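The bread comes first when you visit Asanka Amarasinghe, and the questions have to wait until you've had a slice with too much butter on it. I didn't mind one bit. She moved to Rascombe in September with a sourdough starter in her hand luggage, and she has been baking for half the street ever since.

"I fed it in the airport," she says, laughing. "Flour, water, a plastic spoon. A man asked if I was all right!"

She learned at Başaran, a bakery where she worked nights for three years, and she still talks about the ovens there the way other people talk about old dogs.
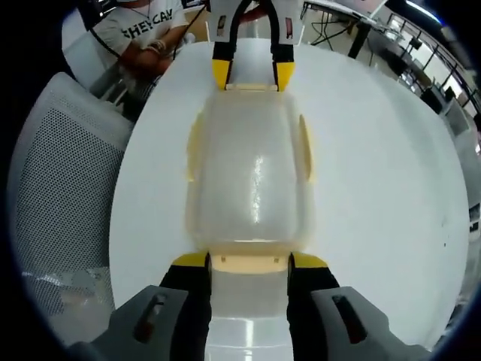
What she loves most is rye. Her everyday loaf takes 700 grams of flour and 20 grams of salt, and she mixes it by hand before bed. "People are scared of sticky dough," she says. "Wet your hands and get in there. It's supposed to feel like mud, and then in the morning it smells like apples and you forgive it everything."

Her recipe notebook has reached page 136. Some entries are a full method with drawings, and one just says "no."
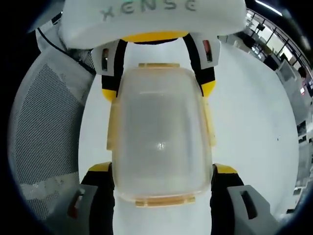
A frosted container with rounded corners.

I asked about the loaf she calls the Clurkilell, a dark, seedy thing soaked overnight in cold coffee. She made it up after a cousin sent her home with a bag of sunflower seeds, and the first four tries were bricks. "We ate them anyway, in soup. Very good soup." The fifth is the one I was eating, and it's wonderful, chewy and a little bitter and gone far too fast.
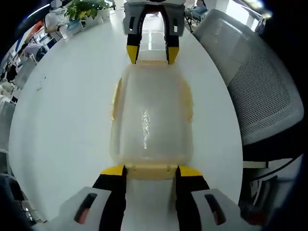
Lid on, latch tabs along the long sides.

Does she measure everything? Mostly. She weighed a finished Clurkilell for me and the scale said 1061 grams, which pleased her enormously.

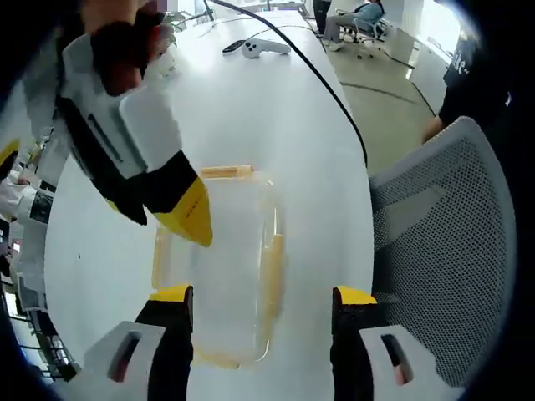
Keeping a starter alive is easier than people think, she says. Hers lives in the fridge and gets fed once a week, twice if she's baking for a party. For drying a bit as a backup, she spreads it thin on paper, leaves it overnight and crumbles it up. A clear lidded box like the one on the white table would do for the flakes, and you can see at a glance how much is left. She mails them to anyone who asks, with a note about water and patience, and the farthest packet so far went to a reader in Zimer.

"She wrote back that it bubbled on day three," Amarasinghe says. "I danced in the kitchen!"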